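Table surfaces, Peltgate workroom

Photo gallery, posted 13 March 2020

This page belongs with the furniture notes for the Peltgate workroom. The chairs, the shelving and the long bench have their own galleries. The one you are reading covers the worktable and mostly its top, which gets more questions than anything else we have put in the room.

The table came to us from the Tarthorpe building in November, when the upstairs rooms there were being emptied. We took two pieces from that clearance, the table and a narrow cabinet. The cabinet went into storage. The table went straight into use and has been in the same spot by the north wall ever since, apart from one weekend when the floor was being cleaned.

Captions are short. Longer notes follow where there was something to say. Anyone who used the table at Tarthorpe and remembers it differently is welcome to write in, and we will correct the page.

1. The top, between jobs 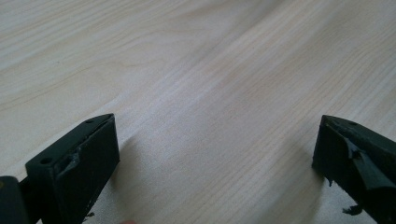 We get asked most often what color the table is, usually by people trying to match a shelf or a second desk to it. "Light wood" is as far as the old inventory card goes. The pattern matters more than the color if you are matching by eye. The lines are long and narrow, and in one place a thin brownish one climbs and bends around in a loose arch before the surface goes smoother and more even below it. There is a darker gray-brown band as well, with a cream and tan streaked stretch right beside it. Take a sample board to the table and hold it flat against the top. Paint cards from the store have not been much help, and two people have now bought shelves that looked right on a screen and wrong in the room.

The lamp we use over the table is a Sowah with the plain white shade. Under that lamp the top looks cooler than it does in daylight, and visitors who come in the evening tend to describe it as gray. In the morning the same visitors would probably say beige. Neither is wrong, but if you are choosing something to stand next to it, come at the time of day when you expect to use the room.

Rules for the surface, copied from the card on the wall:

Clear the table fully at the end of your session.
Cutting mats for any blade work. The mats are in the second drawer of the long bench.
Cups on the windowsill.
No tape directly on the top, including masking tape.
Wipe with the gray cloths, barely damp, then go over it again with a dry one.

Tape has been the main problem. Patterns and drawings slide around on a smooth top and people want to hold them down. We now keep 6 flat weights in a tray under the window - please use those and put them back. They are covered in felt on the bottom and can stay on overnight if a glue-up needs it, provided there is a sheet of paper underneath.

The height of the table has come up too. It suits standing work for most people and is too high for the ordinary chairs. The two tall stools are meant for it. If both are taken, the long bench is the better place to sit.

2. The top again, same visit
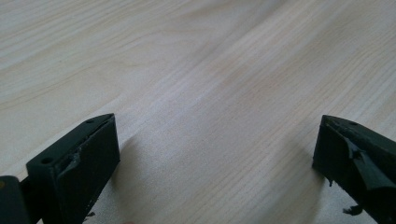

Booking works the same way as for the rest of the room. Slots are 90 minutes and the sheet is by the door. You may book two in a row if the following one is still open on the morning of the day. Groups of more than four should take the long bench, where there is space on both sides.

We were going to have the top refinished over the winter and decided against it. The quote from Fledidow covered sanding and a new coat, with the table gone for 13 days, and nothing was wrong with it that would justify losing it for that long. The question can come up again next November. Until then the care is the cloths and the mats, and no polish of any kind. Somebody left a can of spray polish on the shelf in January. It has been moved to the cleaning closet and should stay there.

Still to be added to this gallery: the underside, the legs and the Tarthorpe inventory label, if it can be photographed without taking the stretcher off. The narrow cabinet will get a page of its own once it is out of storage.

Back to the Peltgate furniture index
Next gallery: the long bench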